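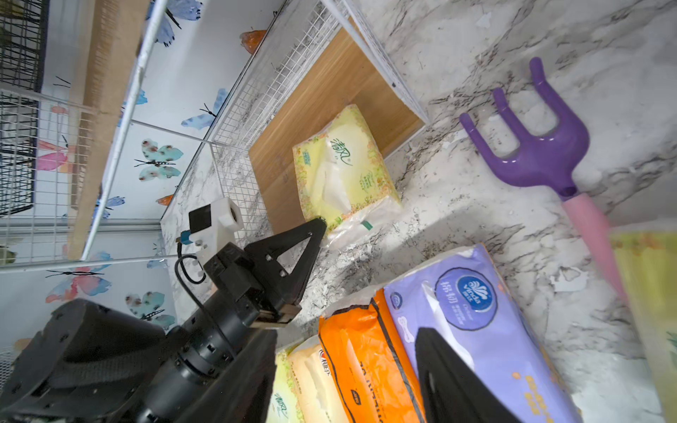 Ullar Countertop Rack with Wire Baskets

White wire frame, light wooden boards, mesh baskets. Sold by Menosbridge for kitchens, bathrooms and craft corners.

The Ullar is made for the small soft things that slide around on a counter: tissue packs, wipes, sponges, bags of cotton pads. The wooden boards give them something flat to lean on, and the open wire lets you see what is running low.

Size and load
Width: 57 cm
Depth: 21 cm
Load per basket: 2 kg
Frame: powder-coated steel, white
Assembly: push fit, hex key supplied

The rack stands on its own feet and does not need to be fixed to the wall. On polished stone or marble-look tops, fit the clear pads from the parts bag before loading it. They peel off cleanly if you move the rack later.

Filling the rack
Soft tissue packs can lie flat or stand on end against the wood. Flat is steadier if children will be helping themselves. Put the heavier items in first, at the bottom, and leave the upper baskets for light things. Do not hang anything from the basket rims — the hooks are held by the weight pressing down and can lift if pulled from the front.

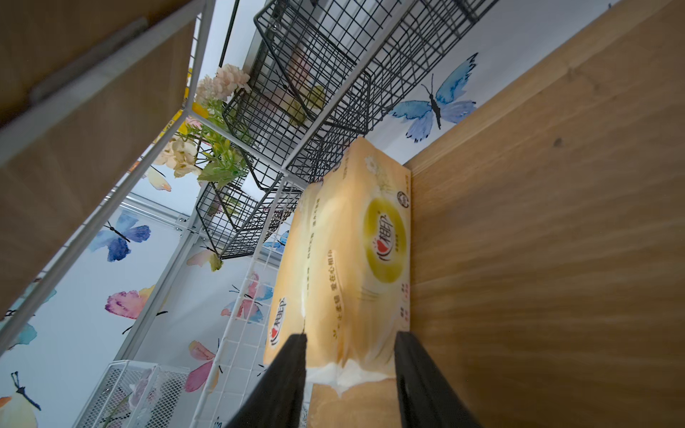 Can the baskets be moved after the rack is loaded?

Empty the basket first, then lift it straight up until the hooks clear the wire. It can go back at any height where there is a cross wire to hold it.

Care
Wipe the frame and baskets with a damp cloth and dry them. The boards are oiled at the factory and should be kept out of standing water. A little food-safe oil once a year, in November or whenever the heating goes on, keeps them from drying out. Do not put any part in the dishwasher.

Customer comment
"Mine holds over 40 pocket packs and still has room for the hand cream. The boards smelled of oil for the first week." — Safta Ghiță

Spare parts
Baskets, boards and pads are sold separately. Orders for boards placed before February 3, 2025 were filled with the older, thinner type. Both types fit the same clips.

Goes with: Kosex drawer tray, Mac an tSaoi towel bar.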